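Moving to a New Base: What Families Need in the First Months
Student project report by Kenneth Ocampo and Lizelle Ntuli

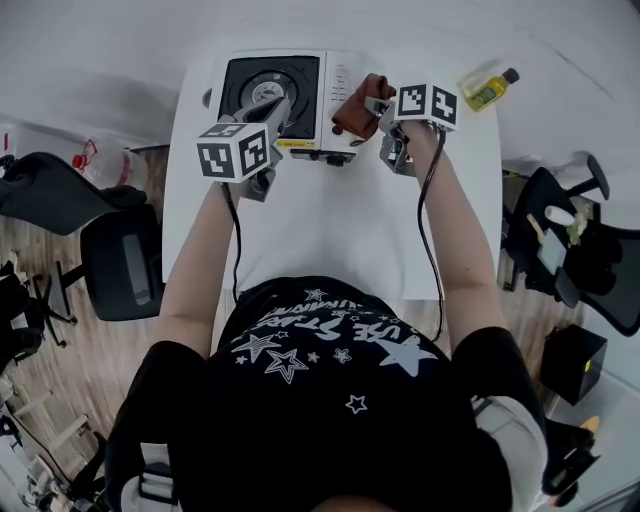 We chose this subject after Lizelle's family was posted to Coltdale in March. The base sits outside the town and most families arrive knowing only the name of the unit and the date they have to report. Our project looked at how they find a house, get the children into school and settle in.

How we did it

We spoke to 8 families who had moved to Coltdale in the past year. Each interview was done at the family's home or by phone. We also read the welcome pack given out at the gate and compared it with what was on the town website. Kenneth did the interviews and Lizelle wrote up the notes. One family asked for their answers to be left out after the interview and we replaced them with another.

Housing

There are two choices, living on the base or renting in the town. Base houses are cheaper to run and the walk to work is short, but there is a waiting list. Four of the families were put in temporary rooms first. The ones with pets found this hard as the rooms do not take animals, and one family left their dog with grandparents until a house came up.

In town, most people rent in Pollura, the estate nearest the main gate. Rents there are higher than in Kohlhase, on the far side of the river, but the drive is much easier in the mornings. The bridge at Kohlhase is a single lane and gets blocked when the shifts change over. Families who picked Kohlhase said they liked the bigger gardens and would choose it again. Those with one car said the opposite.

Schools

The primary school in Pollura takes new pupils at any point in the year. The secondary school only had places in some year groups, so two families had children going to different schools. Parents said the school forms asked for a permanent address, which they did not have yet. A letter from the base housing office was accepted in the end, but the welcome pack does not mention it.

Work for partners

Three of the partners we spoke to were looking for jobs. The Lema centre next to the library runs a weekly advice session and helps with CVs. It is open to anyone in the town. Bus times did not suit people coming from the base.

Problems with the project

Our group was small and all of the families had children, so we cannot say much about single people or couples. We wanted to speak to the housing office but did not get a reply before the deadline. We would also have liked to visit a second base to compare.

Interview notes and the list of questions are in the folder handed in with this report.

Handed in 12/7/24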